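换表带这件小事

2023年5月17日

抽屉里有一块停走很久的表，是好几年前买的Vokon，钢壳，白面，没有什么特别的地方。停走的原因是没电，没戴的原因是表带。原来那条皮带内侧已经开裂，靠近表扣的两个孔连成了一条缝，戴上去总担心会掉。去年11月换了电池，表带一直没换，于是表又在抽屉里走了半年，没人看。

上个星期整理抽屉，把它翻出来，决定把表带的事办完。前后花了两个晚上，中间买错一次。写下来，主要是给自己以后查，也给同样不太熟悉这件事的人参考。

先说尺寸。换表带最要紧的数字是表耳间距，就是表壳上下伸出来的那两对“耳朵”之间的宽度。常见的是18、20、22毫米，单数的也有，不多。我的做法是拿一把普通的钢尺，对着两只表耳的内侧量。第一次量出来我觉得是19，其实是看歪了，眼睛没有正对刻度。买回来的19毫米表带装上去，两边各留一道小缝，左右能晃，看着很别扭。后来借了游标卡尺重新量，是20毫米整。所以如果手边有卡尺，直接用卡尺，钢尺差一毫米是很容易的事。

还有一个办法是看旧表带的背面，有的会印宽度。我那条旧皮带的背面原来应该有字，磨得看不清了，没帮上忙。

第二个要看的是长度。表带分两截，短的一截带表扣，装在十二点方向；长的一截打孔，装在六点方向。网上标的长度一般写成两个数，比如75/115，前面是短截，后面是长截。我把旧的两截拆下来放平量了一下，长截是117毫米，平时扣在中间偏里的孔上。买新的时候照着这个长度上下差几毫米都可以。手腕特别细或者特别粗的人要多留意，孔不够用是很麻烦的，自己打孔不容易打得圆，橡胶的打了以后还会从孔边裂开。

然后是材质。这几年我戴过的表带有这么几种，简单说一下。

牛皮的，好看，和衬衫搭，缺点是怕汗。我夏天手腕出汗多，一条皮带撑不过两个夏天，内侧会发硬，有味道，擦也擦不掉。冬天倒是舒服，贴着皮肤不凉。

钢带的，结实，好洗，但是重。截链节也要工具，去店里弄一次，等的时间比戴上去满意的时间长。夹汗毛的问题各家不一样，我以前那条夹得很厉害，后来就不戴了。

尼龙的，便宜，干得不算快，洗完手以后湿漉漉地贴着。颜色很多。有一种是一整条穿过去的，不用拆生耳，换起来最省事，只是表会被垫高一层，薄表戴着不好看，厚表更厚。

硅胶和橡胶的，不怕水，洗手不用摘。便宜的硅胶容易沾灰，放在黑裤子口袋里拿出来一层毛。好一些的氟橡胶表面滑，不怎么沾，价格也上去了。

我这次是想夏天戴，就定了橡胶一类的。颜色犹豫了一阵，黑色最稳妥，但白面的表配黑带子我已经有一块了，就想找一条浅一点、偏蓝灰的。浅色的坏处大家都知道，会染色，深色牛仔裤和包带都会蹭上去。我想反正不贵，脏了再说。

第一条是在Lo Presti买的，就是前面说的量错尺寸的那条。他们家在商场二楼，柜台不大，表带挂了一面墙，可以拿下来比。店员人不错，拆了包装也答应换，可惜同款没有20毫米的了，退了钱。第二条是在网上的Dilico下的单，页面上颜色写的是“雾蓝”，实物比页面上灰一点，我觉得更好看。包装是一个小纸袋，里面两截表带，两根生耳，没有工具，也没有说明书。

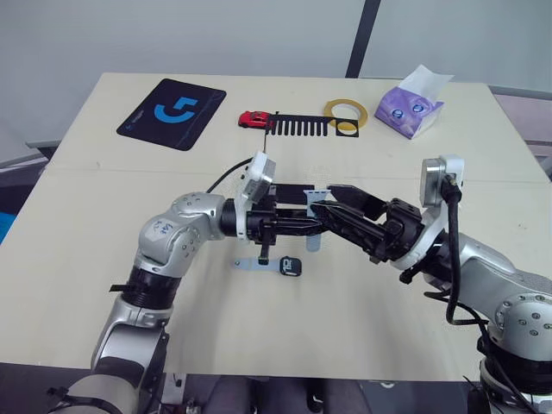 浅蓝灰色的表带，开长孔的一头朝上。

工具不用买成套的。我有一套以前买的修表工具，号称13件，真正用到的只有一把拨针，就是一头分叉、一头尖的那种小棒，别的到现在还是新的。没有拨针的话，很细的一字螺丝刀也能凑合，不过容易滑，滑一下表耳内侧就是一道划痕。现在很多表带用快拆生耳，背面有个小拨片，指甲一推就缩进去了，连拨针都不用。我这条不是快拆的，所以还是老办法。

桌面要清一清，最好选浅色的桌子。生耳是一根带弹簧的小金属棒，两头能缩，一旦没压住就会弹出去，掉在地毯上基本上就不用找了。我第一次自己换的时候弹飞过一根，找了半个晚上，最后在拖鞋里面。后来都在桌上铺一块擦眼镜的布，表盖朝下扣在布上，既不划镜面，东西掉下来也不会滚。表耳的内侧和外侧怕划的话，可以贴一层美纹纸，拆装都结束以后再揭掉，不留胶。

拆旧表带的步骤很简单。把拨针分叉的一头从背面伸进表带和表耳之间的缝里，卡住生耳上的那道小沿，往中间一压，同时把表带往外轻轻一抬，这一头就出来了。另一头不用再拨，斜着一抽就行。皮带老了会和生耳粘在一起，拆的时候不要硬拽，左右多晃几下。我那条拆下来，生耳上有一圈锈，孔里也有黑色的碎屑，应该是汗和皮子混在一起的东西。

拆完以后趁机把表壳洗一下。表耳之间平时擦不到，积了不少泥。我用的是旧牙刷，蘸一点温水和洗洁精，刷完用布擦干。我的表底盖上写的防水级别不高，所以没有直接冲，只是刷那两个角落。不防水的表用牙签裹一点棉花慢慢擦也可以，就是慢。

装新的时候，先把生耳穿进表带头上的管孔里，两端露出来的长度要差不多。先把一头的尖插进表耳内侧的小孔，再用拨针压住另一头，一边压一边往下推，对准了会听见很轻的一声“嗒”。听见了也不要马上翻过来戴，先拿着表带往外拉一拉，两边都拉，再左右转一转。有时候尖头只是顶在孔的边上，没有真的进去，看起来装好了，戴出去一甩就掉。

橡胶的表带比皮的难装一点，因为它有弹性，头又做得厚，往里推的时候会顶着。我换下边那一截的时候试了好几次，手指都按出印子来了。后来发现把表带稍微往背面弯一点，角度让开，就容易多了。上边那一截有了经验，一次就进去了。

方向也要注意。带表扣的一截装十二点，打孔的一截装六点，戴上以后表扣的针是朝自己方向扣的。装反了也能戴，但是怎么扣都不顺手。还有正反面，橡胶表带的里面一般有防滑的纹路，或者有几道凹槽透气，纹路朝手腕。

表扣我没有换，用的是新表带自带的那个，银色的，和表壳颜色差一点点，不凑近看不出来。原来皮带上的表扣上面有Vokon的字，本来想拆下来接着用，结果那个是18毫米收口的，新表带收口也是18毫米，宽度对得上，但是针短了一点，穿过橡胶的厚度以后搭不到扣边上，只好算了。原来的表扣收在小纸袋里，和旧生耳放在一起。

戴了几天，说一下感受。比皮带凉快，洗手以后甩一甩就干了。长度正好，扣在从里往外数中间的位置，多出来的一段刚好塞进表圈，不翘。表圈一开始有点紧，每次塞进去要费点劲，现在松一些了。气味刚拆开的时候有，橡胶味，用洗手液搓了两遍，晾了一晚，基本闻不到了。颜色目前还没有染上什么，我这几天穿的都是浅色裤子，不能说明问题。

有一点不满意，是表带和表壳之间的空隙。这条是直头的，不是弧头，表壳是圆的，中间会露出一道月牙形的空。皮带原来也是直头，看惯了，换成浅色的以后这道空变明显了。网上有专门做弧头的，要对着型号买，我这块表型号老，没找到。

算一下账。表带两条，退了一条，实际只花了一条的钱，加上去年的电池，比买块新表便宜得多。中间我还真去看过新的，一块Brestholm，标价991，在网页上看了三四天，购物车放进去又拿出来。现在旧的能戴了，暂时不买。

旧皮带没有扔，剪了长的那一截，拿来绑耳机线，够结实。短的那一截还没想到用处。

下一次打算把另一块黑带子的表也拆开刷一刷，估计也很脏。那块的表耳是22毫米，已经用卡尺量过了，记在这里。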